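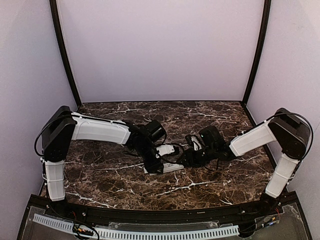 What is the top of the long table made of, and can it take a hot cup?
The suppliers call it marble pattern, dark brown, and the meeting agreed to treat it as something that cannot take a hot cup.

Minutes of the furnishings meeting, Unasau building, September, 4:10 pm

1. Previous minutes
Accepted, after the word "hideous" was changed to "busy" in the paragraph on the veining.

2. The tabletop
Two quotes were in. Mullico wants 2,000 to polish the surface and go over the edge. Văduva wants 435 to clean it and, in the words of their letter, "advise." The meeting asked what the advice would be. The letter doesn't say. Văduva was chosen by a comfortable margin.

A member asked again for a tablecloth. It was pointed out that we paid extra for the pattern and have spent every meeting since proposing to cover it up. Tablecloth deferred.

3. Walls
The pale lavender stays. Those who voted for gray last spring asked that their patience be recorded, and it is recorded.

4. Things left on the table

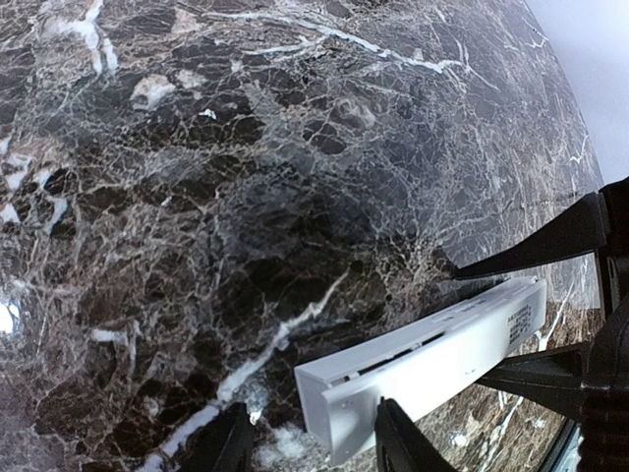

The rule remains that small boxes and cartons go back on the shelf by the end of the day. The shelf has been full since June, which several people raised as a weakness in the rule. Usance can supply a second shelf in white, delivery in some 2 weeks. Approved, provided it is not used for storing the packaging it comes in.

The lost pen tray was discussed at length. It was dark brown. So is the table. A motion to run a hand over the whole surface before ordering a new one was carried.

5. Cleaning
Soft cloth, plain water, no lemon. The lemon spray belongs to the kitchen and should go home. Crumbs are hard to see among the pale veins, and the meeting was divided on whether this is a problem or the best thing about the pattern.

6. Any other business
The door still sticks. See all previous minutes.

Actions: accept the Văduva quote; order the shelf from Usance; write a polite no to Mullico; find the pen tray.

Closed at 5:25 pm. Next meeting in October, same table.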